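Sedside Hall Management Group
Minutes of the ordinary meeting held on July 7, 2020 in the Keltine Room

In the chair: Merle Trevaskis
Apologies: one received and accepted.

1. Minutes of the previous meeting
The minutes of the previous meeting were agreed as a correct record and signed by the Chair.

2. Matters arising
2.1 The loose shelf in the tall cupboard has been refixed. The item is closed.
2.2 The invoice from Zondum for the replacement tap remains unpaid, pending receipt of a corrected copy showing the right address. The Chair will write again.

3. Cups, trays and table linen
3.1 The group received the report on drinkware and linen used for refreshments. The report noted that cups are being set out on the table in several ways by different hirers, and asked for one agreed practice.
3.2 It was noted that the pink tray is of a convenient size for a small gathering and should be kept for cups and glasses only. Biscuits and fruit are to go on plates.
3.3 The fern and leaf pattern tablecloth was considered suitable for continued use. Members were reminded that it should be wiped down at the end of each hire and should not be folded while damp. 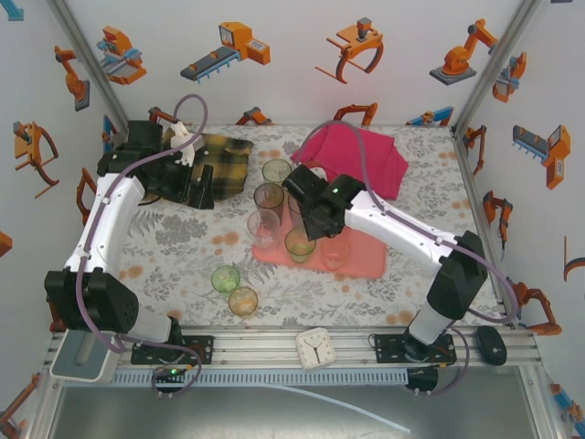
Item 3: cups on the tray, with the pink towel and the plaid cloth on the table.

3.4 There was discussion of towels and cloths. It was agreed that towels are for drying only and that cloths used for wiping surfaces are to be stored separately, on the lower shelf. One member asked that used towels be hung up at the close of each session and taken for washing the next morning. This was agreed.
3.5 The group considered a quotation from Cardoso for 30 matching cups. It was felt that the present mixed set, though uneven in size and colour, remains serviceable, and that hirers find the colours useful for telling one person's cup from another's. The quotation was declined. The matter may be raised again in November.
3.6 Resolved: that cups be returned to the tray after drying, standing upright and not stacked one inside another.
3.7 Resolved: that any cup found chipped or cracked be withdrawn at once and entered in the breakages book.

4. Questions received from hirers
The following question had been submitted in writing and the reply was approved for display in the kitchen.
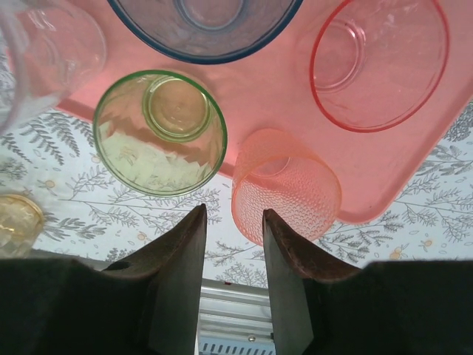

May hirers bring their own glasses and leave them in the cupboard between sessions?
Hirers are welcome to bring their own glasses for use during a session, but these must be taken home afterwards, as the cupboard is reserved for items belonging to the hall.

5. Finance
5.1 A sum of £200 was approved for kitchen sundries for the remainder of the year, to include washing-up liquid, tea towels and shelf liner.
5.2 The deposit for use of the kitchen will stay at £15.

6. Any other business
6.1 The label on the cutlery drawer has faded and is to be replaced.
6.2 It was asked whether the notice on the kitchen door could be printed in larger type. Merle Trevaskis agreed to arrange this.

7. Next meeting
To be held in the Keltine Room in 4 weeks' time. Items for the agenda should reach the Chair in writing beforehand.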